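The planner that Oda Lindqvist writes at Skarholm begins with a question: where does the cloth end? A shirt has no fixed shape, so her software does not store one. It looks for an edge, chooses a point to grip, and looks again after each move. 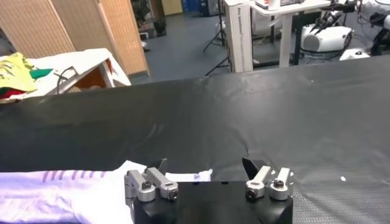
The view from the wrist, with a striped cloth at the left of the gripper.

"The dark surface helps us," says Lindqvist. "A pale edge is easy to find on it. Dark socks are still a problem."

Her latest version, Allelex 5, keeps 2000 earlier grips in memory and compares each new one with them.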